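Ondenora Household Newsletter
Fri 28 April

CLOTHING CARE: Putting quilted vests and padded jackets away for the summer

Fleece-lined quilted garments are among the last winter items to leave the bedroom in most households. They are too warm for the season by now, and they take up more closet space than anything except a heavy coat. This item covers checking, washing, drying, folding and storage. It applies to garments with a cotton or cotton-blend outer, a light fill and a fleece or sherpa lining. Down and wool linings need a different method, covered in the November issue.

Work on a made bed. A table is usually too narrow for a padded garment to lie flat, and the floor adds lint to the lining. Smooth the bedspread first so that ridges underneath are not mistaken for lumps in the fill. Spread the garment, open the front and turn back one side at a time.

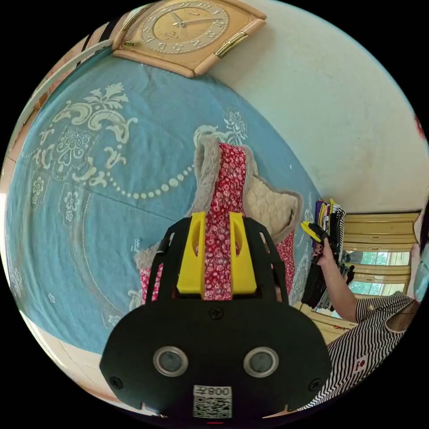
Check the lining before the outer. Fleece mats first at the neck and armholes, then along any edge that is turned out as trim. Matted patches can be loosened with a soft garment brush, in short strokes, in one direction. Do not use a wire pet brush. It pulls fibers through the quilting stitches and the patch will be thinner afterward.

Next, run a thumb along the quilting lines. A broken stitch lets the fill move into the next channel during washing. Secure broken ends by hand with a matching thread before the garment goes into the machine. Small floral prints hide pulled threads well, so check the outer by touch as well as by eye.

Buttons and pockets

Empty the pockets and turn the pocket bags out where the construction allows it. Brush the seam at the bottom of each one. Fleece trim at a pocket opening holds skin oil and hand cream and will generally need a spot treatment: a drop of mild liquid soap in a cup of cool water, applied with a cloth and left for 8 minutes.

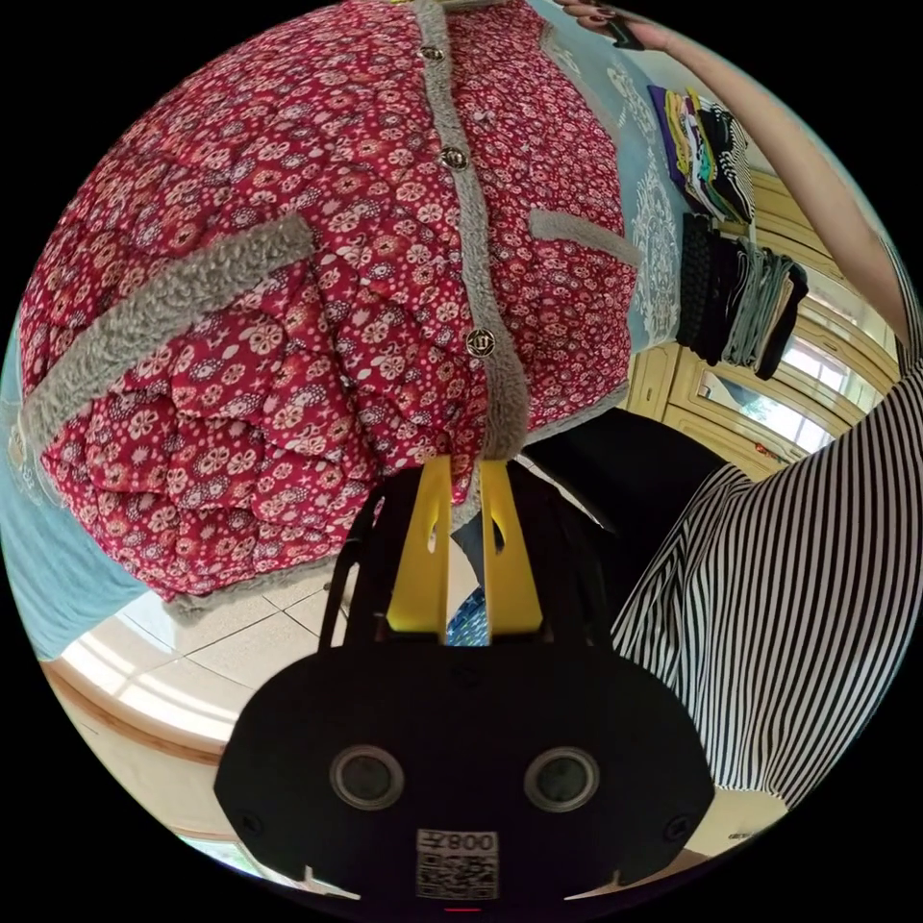
Metal buttons should be fastened for folding and unfastened for washing. A fastened placket puts strain on the buttonholes when the spin cycle starts. If the buttons have a raised design, wipe them with a barely damp cloth and dry them at once. Metal polish should be kept away from them, as it leaves a residue on the surrounding fleece that is difficult to rinse out.

Washing and drying

Follow the care label where there is one. Where it has been cut out or has faded, the settings below are suitable for most washable garments of this type.

Water: cold
Cycle: gentle
Spin: 1,000 rpm maximum
Load: 2 padded items at most
Turned inside out: yes
Fabric softener: none

Wash red outers separately the first time. Dry flat on a rack, lining side up, and turn the garment over when the top feels dry. Padded hems and trimmed edges hold water longer than the body. Press the hem between two fingers before deciding that the garment is finished.

Folding

Lay the garment face down. Fold each side in toward the center back, then bring the hem up to the shoulders in one fold. A second fold is possible but will leave a crease across the quilting that takes several days to drop out. Store it at the top of the box with nothing heavy over it. Vacuum bags are not recommended for anything with a pile lining.

The Wostonden shop has restocked the Temba breathable storage box, item 156, which takes two adult vests folded as described. The Kiten garment brush is on the same shelf.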